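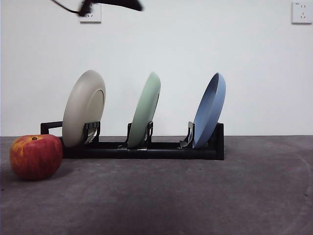
Drei runde Teller im schwarzen Abtropfgestell, links daneben ein Apfel.

Geschirr und Gestelle — die Galerie

Auf dieser Seite sammeln wir Bilder aus unserer Reihe über Dinge, die in der Küche jeden Tag benutzt und selten angesehen werden. Den Anfang machen Abtropfgestelle. Die Reihe läuft seit Juni und wird in unregelmäßigen Abständen ergänzt. Die Texte schreibt Beatriz Nogueira, die Auswahl der Stücke macht Sebastian Vasiliu.

Zum Bild
Das Gestell ist aus Kunststoff, lang und niedrig gebaut. Am linken Ende sitzt ein kurzer, eckiger Bügel, am rechten ein höherer Pfosten, der als Anschlag dient. Die Teller stehen aufrecht. Der Apfel ist rot und gelb.

Zum Aufstellen
Niedrige Gestelle brauchen einen ebenen Untergrund. Auf der Spüle gehört eine Matte oder eine flache Schale darunter, sonst läuft das Wasser unter die Geräte. Wer wenig Platz hat, stellt das Gestell längs an die Wand und lässt einen Fingerbreit Abstand.

Zum Einräumen
Große Teller kommen nach hinten, kleine nach vorn. Zwischen zwei schweren Tellern bleibt am besten ein Fach frei — so trocknen beide Seiten, und beim Herausnehmen schlägt nichts aneinander. Tassen und Gläser haben in einem reinen Tellergestell nichts verloren.

Zur Pflege
Kunststoff verträgt warmes Wasser und Spülmittel. Kalkränder lösen sich mit verdünntem Essig, danach gut nachspülen. In den Fugen sammelt sich der meiste Schmutz, dort hilft eine alte Zahnbürste. Scheuermilch macht die Oberfläche stumpf.

Zur Sammlung
Im Bestand in Skositz liegen zurzeit 229 Stücke, darunter bis zu 12 Gestelle aus Kunststoff. Die genaue Zahl hängt davon ab, ob man Einsätze und Einzelteile mitrechnet — darüber sind wir uns im Haus nicht einig. Holz und Draht folgen in der nächsten Ergänzung, danach die Besteckkörbe.

Wer ein älteres Gestell abgeben möchte, kann es in Skositz nachmittags ab 2 Uhr vorbeibringen. Angaben zu Alter und Herkunft bitte auf einem Zettel beilegen.

Text: Beatriz Nogueira
Auswahl: Sebastian Vasiliu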